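Re: [gripper-list] Textured pads vs. smooth ones, wrist camera view

On 28/06/2019 a list member wrote:
> We have the Gralura fingers on order for our Haverford bench. Do the
> textured pads get in the way of the wrist camera when fully open?
> And is the Korden controller worth the extra money?

Hello all, and thank you for such a nice question! I've been meaning to write this up since January, when we moved over from the Cistosov set, so forgive me if I ramble a little.

With the fingers wide open you lose only the two bottom corners of the view, and the whole middle of the table stays clear. Same wicker basket at the left both times:

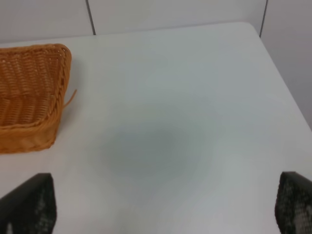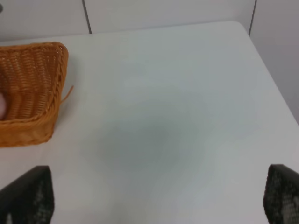
1. Shadow

Please do watch the soft gray patch near the center of the table. Our first threshold took it for an object (it had us quite puzzled over coffee), and raising the cutoff by 20 cured it.

2. Thin things

That loose strand on the basket's right side is a lovely little test of your segmentation, so I'd leave it alone!

3. Controller

I ran 139 closes on the Korden and 66 on our old one. The Korden faulted 3 times, all on the first morning, and I suspect my own cabling. I'd buy it again, but I'd borrow one first if you can.

Do write back once your fingers arrive.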